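Section 4: Setting Up the Plira for Its First Cut

You have unpacked the machine, found the handle under the second layer of cardboard, and possibly fed the warranty card to the recycling. Fine. The serial number is also stamped on the base, so we can still find you.

The Plira is a hand-cranked die cutting and embossing machine. It squeezes things very hard between two rollers, and everything in this section concerns which things, in what order.

4.1 Before you start

You will need:

The Plira, with handle attached (Section 3)
Base plate (the thick gray one)
2 clear cutting pads
One thin metal die
One sheet of plain cardstock, in a color you don't like
Low-tack tape

Use a table that doesn't wobble. A folding card table will walk across the room while you crank, and you will end up walking after it.

4.2 Locking the base

1. Set the Plira on the table with the handle on your right. Left-handed users should see 4.6.

2. Press all four suction feet down by pushing on the top housing with both palms.

3. Flip the side lever from FREE to HOLD. It should resist you a little. If it flops over with no effort, the feet haven't gripped. Wipe them with a damp cloth, dry them and go back to step 2.

4. Try to slide the machine. Be rude about it.

Note: The feet don't hold on unfinished wood, tablecloths, or that textured plastic sold as "craft friendly." Put a smooth serving tray underneath and clamp the tray to the table.

CAUTION: Set the lever back to FREE before lifting. Lifting a locked Plira will either break a foot or bring the table along.

4.3 Building the sandwich

Every die machine maker calls it a sandwich. We held out for two editions of this manual and then gave up.

1. Lay the base plate on the table with the word Yammine facing up. (Yammine makes our plates. They asked for their name on the top side, and it does save us explaining which side is the top.)

2. Place one cutting pad on the base plate.

3. Place the cardstock on the pad.

4. Place the die on the cardstock, cutting edge down. The cutting edge is the raised side. Run a fingertip lightly over both faces if you can't tell, lightly being the important word.

5. Tape the die at two corners so it doesn't wander.

6. Cover with the second cutting pad.

CAUTION: Never run a die through without both pads. The rollers are steel and so is the die, and the repair is not covered.

4.4 The first pass

1. Push the sandwich up to the rollers until it stops.

2. Turn the handle away from you, slowly, with one hand. Keep the other hand off the plates.

3. Expect creaking. The pads creak, and the base plate will tick once or twice. A loud crack on a brand new pad is alarming and normal.

4. When the sandwich comes out the far side, lift the top pad and peel off the tape.

5. Poke the cut shape out through the small holes in the back of the die. A darning needle works. The pick supplied in the box also works, until you lose it.
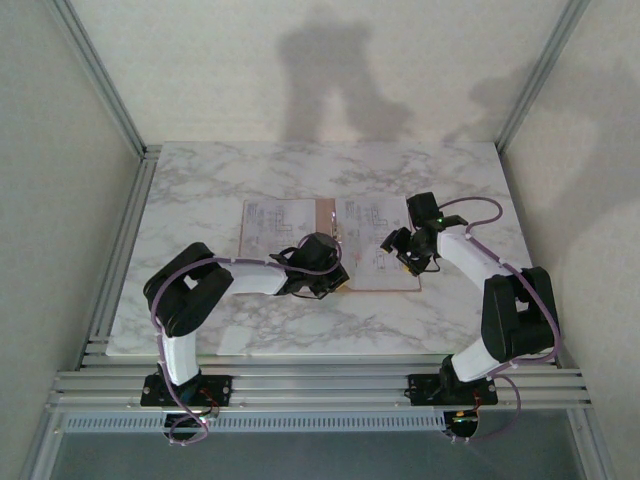
If the cut didn't go all the way through, don't reach for the pressure dial yet. Add one shim (a sheet of ordinary printer paper) under the bottom pad and run it again. Add a second if you must. Past three, the trouble is usually a tired pad or glitter cardstock, and glitter cardstock is beyond our help.

4.5 Looking after the pads

Pads pick up cut lines. They also bow, like old shelves. Flip them over after each session and swap top for bottom now and then. Our tester Pankaj Sengar got 500 passes out of one pair by being patient with them. Elie Jaber, working at the next bench, did not, and prefers that we leave his number out.

Replacement pads are sold in pairs under the Hustent name. Pads from other makers may fit between the rollers but differ in thickness, so start with no shims and work up.

4.6 Left-handed setup

1. Unscrew the handle and remove the round cap on the opposite side.

2. Swap them.

3. Turn the handle away from you, same as everyone else. The rollers don't mind which side you work from.

The cap is a push fit and may need a coin to lift it. Keep the washer. It looks like a spare and isn't.

4.7 If the sandwich jams

Stop cranking. Turn the handle back toward you until the plates come free, then remove one layer. If it won't reverse, call the Wesbridge service desk before you find a mallet.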